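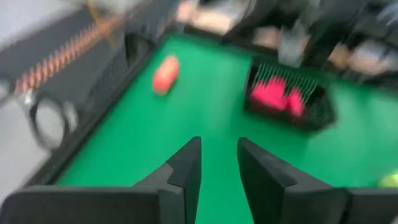 I have come around, later in life than I'd like to admit, to the idea that play food ought to live in an open basket. For years we kept ours in a deep lidded box, and whatever was at the bottom might as well have been in Bromia, because no child I have ever met digs down two layers for a tomato. My old neighbor Dirk Verhoeven used to say a lid was good manners, and I do see his point when company is coming! But a mesh basket lets a small person look straight through the side, spot the pink thing she wants and get on with lunch (lunch, at our house, is served at all hours). Yes, a few pieces will always end up out on the table. I say leave them there until supper, and put the lid on something that needs one.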